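Print | E-mail

3. What we did, and what the club taught us

So this section is the practical one. Our student club at Tusturell had one term, two small arms and a box of makeup, and we wanted to know whether beginners could teach the arms to tidy up. Sota Iwasaki picked cosmetics for the task (his argument was that everything in a makeup bag is a different shape, and he was right). The arms are driven by hand while we record, and each run goes into a shared pile for training. Figure 1 gives the wrist view we all learned to squint at, with a compact up in the fingers over the bins.
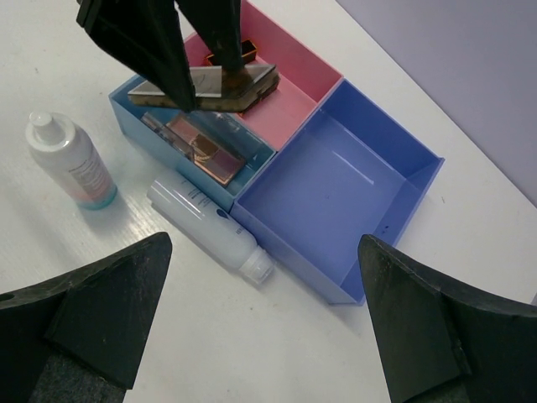
Tusturell, April

By the end of the term we had 3,383 recorded runs. We kept 2,968 of them and threw the rest out, mostly for fumbled grasps – mine included. Ronja Björklund did the sorting and was stricter than I would've been!

The thing that surprised me was how hard it is to pick up one item when another is leaning on it. Ryota Fukuda wanted the items spread out neatly before every run. I wanted a mess, and we argued about it for most of an evening and ended up recording both kinds.
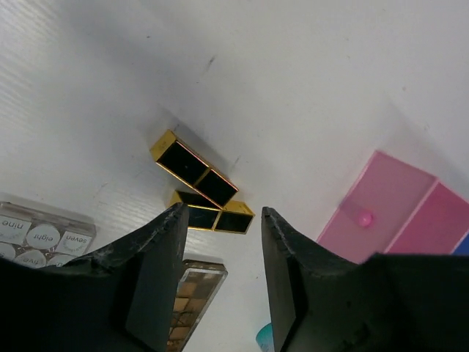 Figure 2. Two lipstick cases, one resting partly on the other, from the wrist camera.

New drivers nearly always watched the wrist view and forgot the wide one, so they'd lose track of the second arm. Till Voß started making everybody do 5 practice runs with only the wide view up on the screen, and people grumbled, but I noticed a lot less bumping after that.

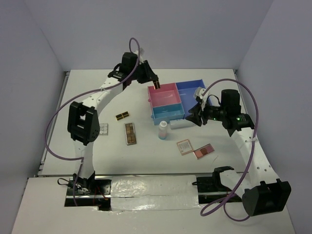
Figure 3. Wide view, with the left gripper holding a small black case by the organizer.

We also had a long back-and-forth over which arm should do what. In the end we left it to the driver, which made the data messier but felt closer to how people use their own two hands.
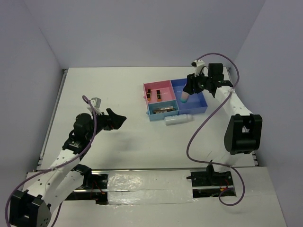
3.1 Training and scoring

For the first model we used 1,709 of the kept runs, chosen at random, and scored each trial by whether the item ended up in the right section.

Print | E-mail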